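Trade & Tariffs | Field Visits

Inside Utgate: a day at the bonded yard and the plants behind it
June | By the Trade Desk

The bus from the station takes 10 minutes to reach the gate at Utgate, and most of the ride is along a fence. Behind it are coils of steel, stacked two high on timber blocks, with paper tags wired to the straps. Visitors sign in at a low brick building, hand over a photo ID and get a vest and a hard hat. The open day began at 9 a.m. with a safety talk and a short film about trucks reversing.

Utgate is a bonded yard. Goods can sit inside it before duty is paid, and in some cases they are worked on there and shipped out again without entering the domestic market. The yard opened its gates to buyers, customs brokers and a few reporters at a time when several of its tenants are waiting for a ruling on imported flat steel. A preliminary duty has been in force since March, and the final rate has not been set.

The first stop was the coil store. The yard manager said it held 1,898 coils that morning, more than in the same month last year. Part of the increase came in before the preliminary duty took effect, when importers moved orders forward. Part of it is steel that was already on the water when the rate was announced and that the owners have not decided what to do with. They can pay the duty, re-export the coils or leave them where they are and pay rent.

Rent was a sore point. The yard charges by the ton and by the week, and the rate goes up after 60 days. A broker on the tour said two of his clients had coils in the second rate band and one was looking for a buyer overseas. He did not expect to get back what the steel cost.

From there the group walked to Dromik, which slits wide coil into narrow strip for makers of shelving, door frames and drawer runners. The slitting line was running for the visit. It is loud, and the guide had to stop talking until we were back on the other side of the wall. Dromik buys both domestic and imported coil, and its sales office has begun quoting two prices on the same sheet, one for each origin. Quotes used to be good for 30 days. They are now good for seven.

The company employs 345 people across the slitting hall, the warehouse and the office. It has not cut jobs, but the night shift on the second line was dropped in April and those workers were moved to days. The plant manager put this down to slower orders from shelving customers and said he could not tell how much of that was the duty and how much was the general market.

Lunch was in the canteen — soup, rolls and a tray of sliced ham — and there was half an hour to talk to the other tenants, who had set up tables along one wall. Several of them have nothing to do with steel in coil form but buy parts that are made from it. Enclosures, brackets, racks and cabinets all came up. These firms do not pay the duty themselves. They see it later as a line on a supplier's invoice, often called a surcharge, and they have little way of checking it.

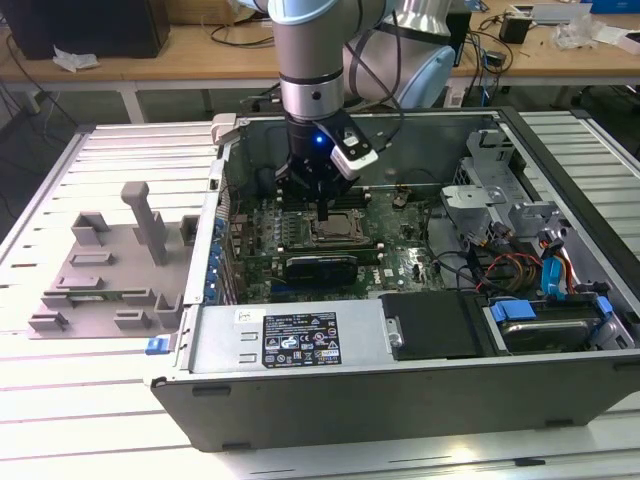
A desktop tower lies open on a slatted table with a gripper over the motherboard.

Patrício, a freight forwarder, had the busiest table. It handles paperwork for small importers and was giving out a two-page sheet on proof of origin. The main advice was to ask for the mill certificate before the goods are loaded. A certificate that turns up after the ship has sailed can still be accepted, but the importer may have to post a deposit at the border in the meantime. The sheet also warned that steel rolled in one country from slab cast in another can be treated differently depending on the wording of the order, and that buyers should read the product definition line by line.

The afternoon stop was Clirnico, which galvanizes small parts in a building at the far end of the yard. Visitors were kept on a raised walkway behind a yellow rail. Clirnico supports the duty. Its managers said imported parts had been arriving already coated at prices below what they pay for zinc and energy, and that they filed figures with the tribunal in the spring. They would not share the figures, which are confidential while the case is open.

Dromik takes the other view, and the two firms are neighbors. The Dromik sales office said a high final rate would raise the cost of the strip it sells and push its customers toward finished goods from abroad, which the order does not cover. Clirnico's answer was that finished goods ought to be looked at next.

The day closed with questions in the sign-in building. Most were about timing. The yard manager said tenants had been told to expect the final decision in December, and that any refund of deposits would follow the usual process and take some months. One buyer asked whether the yard would freeze its storage rates until then. The manager said the request had been passed to the owners.

The last bus back leaves at 4:40 p.m. Hard hats go in the bin by the door, vests on the hook.

Filed under: Steel, Customs, Site Visits

Related
Storage rates at bonded yards: what importers pay
How a preliminary duty becomes a final one
Reading a mill certificate
Galvanizers and the price of zinc
Surcharges on steel parts: questions to ask your supplier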